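Sorting demos: should I reset the pile every time?
Posted 2024-11-29 in Robots at Home and Work

I'm recording examples so our arm can learn to put snacks into the right box, crisps in one and biscuits in the other. The labels are handwritten in Chinese, 薯片 for crisps and 饼干 for biscuits. I've been doing this since July and I've got over 1000 recordings, but I still can't decide whether to start each one from a full pile with both boxes empty, or just carry on from wherever the last one stopped. My pile looks like this, big bags and little packets all overlapping.

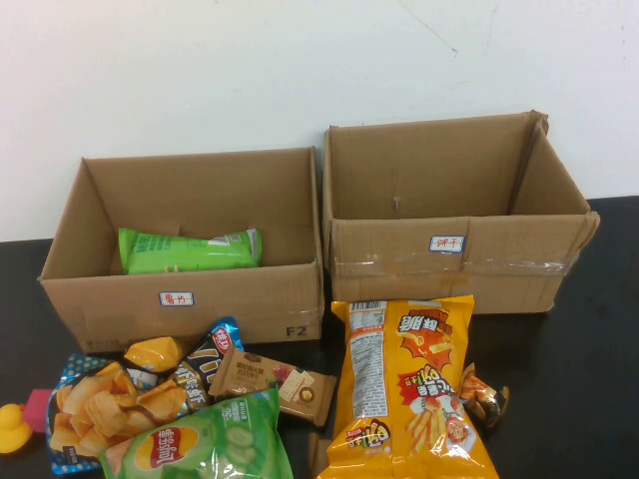

Cadi Wogan
Carry on from where you stopped, at least half the time! If every recording starts with empty boxes, the arm never learns what to do with a bag already in there. I do 30 in a row, then a full reset and a good shuffle.

Thoroddsen
depends on your arm

Kusten
I'd mix them too, but keep a note of which is which (I didn't, and had to go back through the lot, ugh). The bit I'd really watch is how the bags lie before you begin.
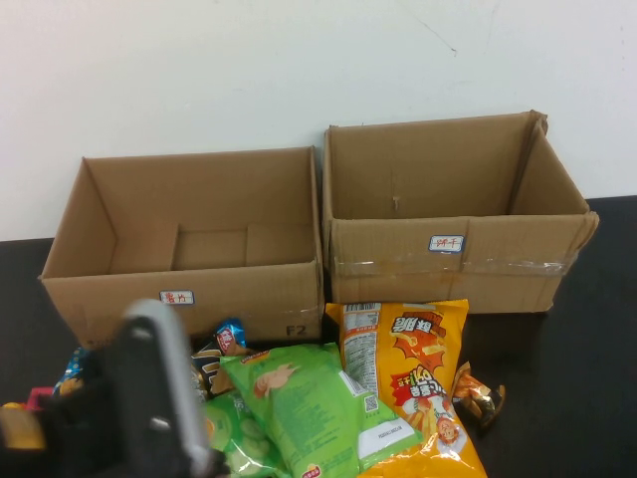 Turn them over, swap them about, let the small ones slide under the large ones. Mine got brilliant at picking up bags that lay flat and hopeless at anything leaning. Two afternoons of messier starts helped a lot.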